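Part-time guest room host, Plelleck House, Clondbridge

We are looking for 2 persons to welcome the guests and keep the rooms in good order. Our house has 11 rooms and is near the Espinoza market.
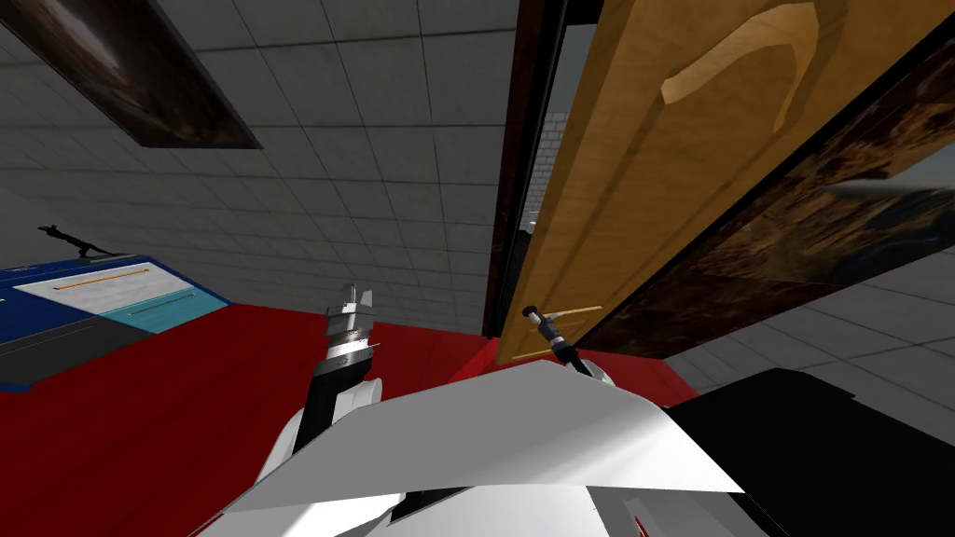 Wooden door and dark framed painting

Your tasks
Give the keys, answer simple questions by phone, change the bed linen, write the bookings in the Zuner calendar.
The morning shift starts at 7:30.
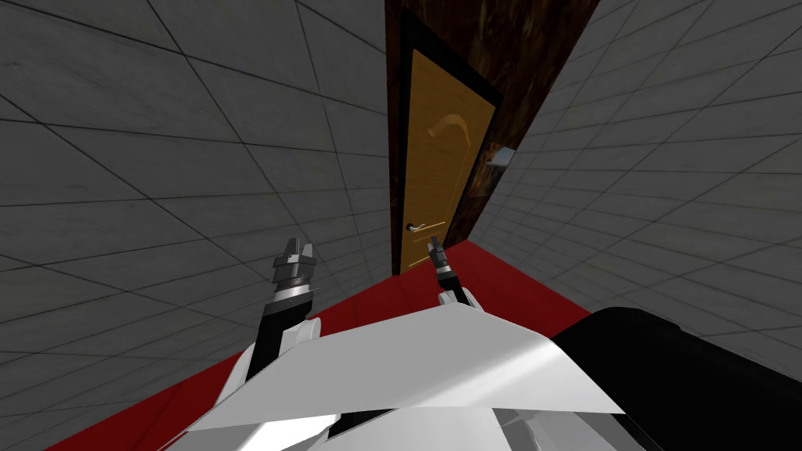
What we offer
Pay is 2,000 per month, with breakfast included. The contract begins in July. Experience is welcome but we can teach you.

To apply, please send a short letter and mention job number 194.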